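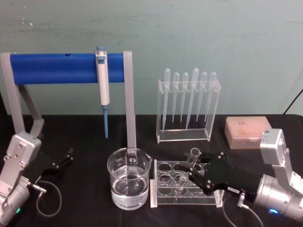
Sports > Golf > Amateur competitions > Etska Junior Stroke Play

Etska Junior Stroke Play

Reading time: 2 min

The Etska Junior Stroke Play is an amateur golf tournament for players under 18, held every January on the Barros course near the town of Etska. It is played over 54 holes of stroke play, with one round per day on three consecutive days. Separate titles are awarded to boys and girls, and a team prize is decided on the two lowest combined scores from each club.

Format

Entries are limited to 100 players. Places are given by handicap index, lowest first, with ties settled by the order in which entries were received. All players complete the first 36 holes. A cut is then made to the leading 40 boys and 20 girls, including ties for the last place in each group.

If two or more players share the lead after the final round, the title is decided by a sudden-death playoff starting at the 16th hole. Other tied positions are shared. The team prize uses the scores of the first two rounds only, so that players who miss the cut still count for their clubs.

Course

Barros is a par-71 layout on sandy ground, with few trees and no water hazards on the front nine. The outward half was rebuilt to plans by Rogério Fagundes, who moved the third and seventh greens and removed 11 bunkers. A drainage ditch crosses the 12th and 13th fairways and is marked as a penalty area. The greens are small and mostly raised, and the fourth and 15th share a single putting surface.

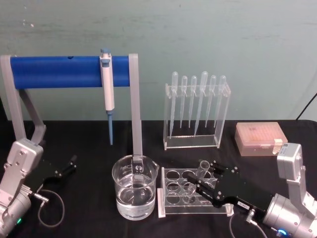
Bench with pipette stand, glass beaker and test tube rack.

Scoring and records

Scores were kept on paper cards and posted by hand until the tournament adopted Steltine, a live scoring system in which a marker enters each hole by phone. Paper cards are still signed and remain the official record. A database of past results holds 1,699 completed rounds, of which 416 were played in the girls' event. The early years are incomplete, and hole-by-hole scores exist for only 878 of the rounds listed.

The lowest 54-hole total in the girls' event is 209, four under par, by Silvana Trindade. Her second round of 66 also stands as the event's single-round record.

Pace of play

Groups of three start at ten-minute intervals from the first tee. A group found out of position is warned once and then timed. A player who exceeds 50 seconds on a timed stroke receives a one-stroke penalty for the second breach.

See also

Siltetti Trophy
Stroke play
Countback

Categories: Junior golf tournaments | Amateur golf | Recurring events held in January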